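Projects > Student Reports > Classroom Materials

Print this page | E-mail this page

Sorting and Storage of Counting Materials
Project Report
Submitted by Elvia Rosales, Inbridge Program in Learning Materials

1. Purpose

The Cervantes study room keeps a shared stock of dice, counters and cards for use in number games. At the start of the spring term the stock was held in a single bin, and groups lost time at the beginning of each session looking for matching pieces. This project set out to arrange the dice in small sets that could be handed out and returned as a unit.

2. Materials

The stock list showed 258 pieces in all. Foam dice were chosen for the first stage because they are quiet on a hard surface and easy for younger children to hold. Trays were taken from the Plolta storage series already in the cupboard — no new purchases were made.

3. Arrangement of a Set

Each set consists of four dice in different colors, placed two by two in a shallow yellow plastic tray. The sample set has red and lavender in one row and cyan and pink in the other. The dice fill most of the tray, with a small margin left along two sides. Sets were laid out on the wooden worktable before being assigned a shelf.
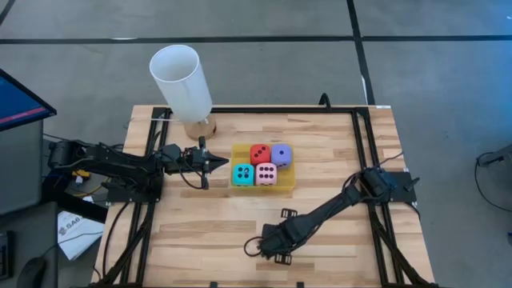
4. Procedure

Trials were held in March with groups of 3 students. Each group collected one tray, played a short addition game called Grullar, and returned the tray at the end of the session. Sessions lasted 40 minutes. The time needed to hand out and collect materials was recorded separately on a paper form.

5. Results

Handing out materials from the bin had taken up to six minutes. With the trays, the longest time recorded was two minutes. Students checked their own sets before returning them, as a gap in the tray was easy to notice. Two dice were returned to the wrong tray during the trials, in both cases where neighboring groups had the same colors.

6. Recommendations

The tray arrangement should be extended to the counters, using 30 counters to a set. Trays should carry a number on the outside wall — a paper label is sufficient. Cards should remain in their present boxes until the shelf plan has been revised.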